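Grivstead gripper station back up after cable swap

The hand-held gripper station at Nirkevent's Grivstead site is running again after a stop in March. Right-hand unit kept dropping its signal, usually a few minutes in. Hanneke Leemans traced it to the cable between gripper and harness, worn at the connector. New one fitted, strain relief moved up 40 mm.

Both units then got the usual once-over: finger linings, wrist screws, marker faces wiped down with a dry cloth. One cube had a lifted corner and was re-glued.

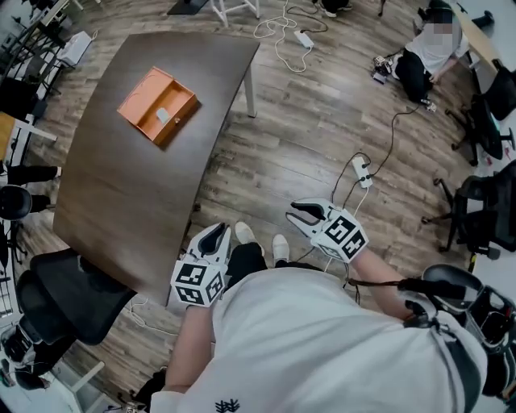 Checks took most of the afternoon. The pair has to get through 100 open-and-close cycles a side without a dropout before it goes back on the roster, and it did on the second try. First try stopped at a loose plug, nothing to do with teh grippers.

"We'll keep two spare cables on the shelf from now on," said Ffion James, who runs the station. Log stands at 2554 sessions. Next service due after another 386.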